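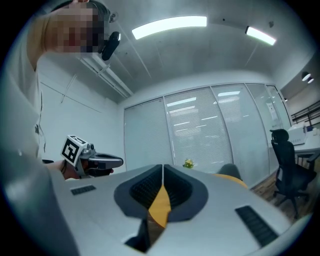

4.3 Marker tracking and pose alignment

Applies to Lavow Tracker release 2. Last revised 5/28/22 by Berwyn Prothero.

The tracker node estimates the pose of each hand-held gripper from the printed cube on top of it and writes the result to the Neder log. Complete section 4.2 (lens calibration) before starting.

1. Start the tracker node with the Masanja profile loaded. The status line changes from INIT to SEARCH.

2. Hold one gripper so that at least one printed face of its cube points towards the head camera. Wait for LOCK.

3. Assign the cube to the left or right channel in the Channels tab. Repeat for the other gripper.

CAUTION: Do not swap cubes between grippers after this step. The offset from cube to fingertip is stored per gripper, and a swapped cube gives a valid lock with the wrong fingertip position.

4. Set the exposure limit to 164. Higher values blur the marker edges during fast wrist movement.

5. Run a two-handed check at the table with a cup and a saucer. Keep both cubes in view of the head camera and watch the residual for each channel.

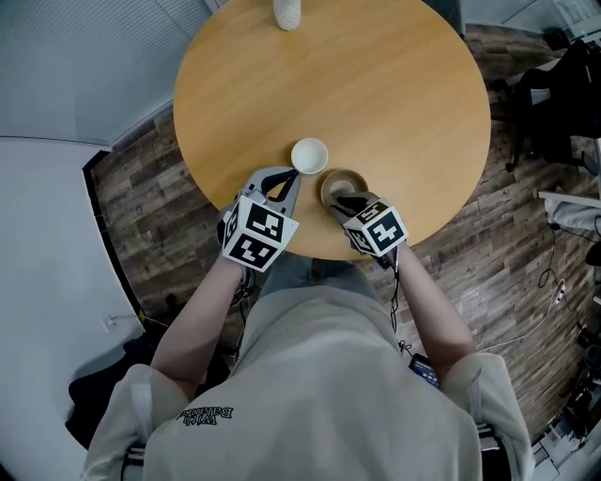
6. Stop the check once the log holds more than 300 paired poses, then select Align. The planner reads the new transform at its next restart.

Note: If Align returns error 199, one channel lost lock for too long - usually a sleeve or forearm covering the cube. Repeat step 5 only.

4.4 Exporting to the planner

Export writes one file per channel to the Brurkach folder. Existing files are overwritten without a prompt.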